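Minutes – storage and supplies working meeting, Celham site
November, start 2:00 p.m.

Present: Habibur Barua (chair), Roksolana Kushnir, Sabina Kumarasinghe, Malsha Sheikh (minutes)
Apologies: Leilani Yazzie

## 1. Minutes of the previous meeting

Accepted with one correction. Under item 4, the shelf depth is 14 inches. The figure was entered against the wrong bay.

## 2. Matters arising

- Door closer on the supply room: replaced. Closed.
- Key list: Roksolana has the current version. Two names to be removed. Open.
- Quote from Trovwood for bay dividers: received, see item 4.

## 3. Work surfaces

Sabina reported on the surface used for sorting. The speckled gray-blue finish makes small debris hard to see, and crumbs and label scraps are being missed at the end of a shift. She proposed a plain light mat on the sorting area only. Habibur asked whether a mat would lift at the corners when containers are dragged over it. Sabina expects that it would unless it is taped on all sides.

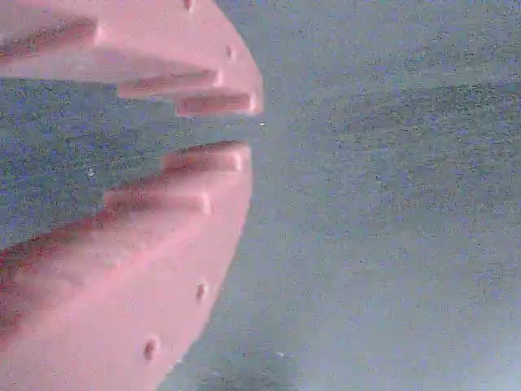
Malsha preferred a change to the wipe-down routine before any purchase. The present instruction says "wipe as needed" and gives no direction or order. She suggested working from the back edge to the front, with a dry cloth first and a damp cloth second. Agreed to try the revised routine until the next meeting and hold the mat as a fallback.

Action: Malsha to rewrite the instruction and post it by the sink.

## 4. Shelving and dividers

The Trovwood quote covers dividers for the lower bays at $158, delivery included. Installation is not included. Roksolana noted that the existing shelf pins are a different diameter from those supplied with the dividers, so adapters would be required. The supplier has been asked if adapters can be added at the same price.

Habibur asked for the upper bays to be left as they are. Clear height there is 19 inches, and tall items have to go somewhere. Sabina disagreed in part – she would like one upper bay divided for spray bottles, which fall over when stored loose. No decision. To be taken up again when Leilani is present.

Action: Roksolana to confirm adapters and revised total.

## 5. Containers and labeling

Discussion of white molded containers. Two problems were raised.

First, glare. Glossy white plastic under the overhead lights is difficult to read from a standing position, in particular near a curved side. Any label we add should be matte and should go on a flat panel, below the ridge where a container has one. Labels placed across a ridge or seam peel at that line.

Second, covering of the maker's print. Several containers have had house labels stuck over the printed side. Malsha stated that the original print has to remain legible. Where there is no free flat panel, a tie-on tag is to be used.

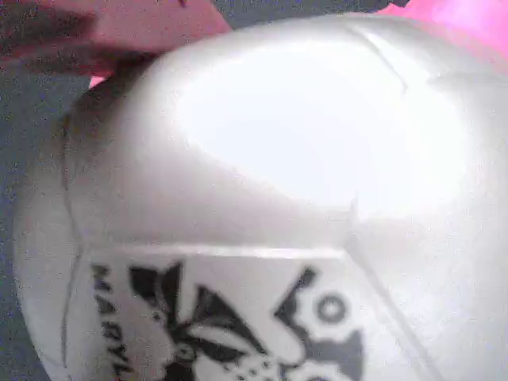 Sabina asked for all house labels to be set horizontally. Sideways text is slow to read on a low shelf, and people turn the container around to check it, then put it back facing the wall. Agreed. Existing vertical house labels will be replaced when a container is next handled; there will be no separate relabeling session.

Label stock: the Zandell matte roll was preferred to the Marikar roll. The Marikar adhesive leaves residue on smooth plastic. The remaining Marikar roll can be used up on cardboard.

Action: Sabina to order one Zandell roll.
Action: Habibur to add the tag rule to the storage sheet.

## 6. Room temperature

Roksolana read out the wall thermometer log. Highest entry was 21 °C, with no entries for the mornings. Habibur asked for a morning reading to be added to the opening checks. Agreed.

## 7. Any other business

- The step stool is to go back under the sink after use – it has been left in the walkway.
- Malsha asked for a second pen on the log clipboard. Roksolana will supply one.

Next meeting: same room, 2:00 p.m. Leilani to be sent items 4 and 5 in advance.

Closed 2:50 p.m.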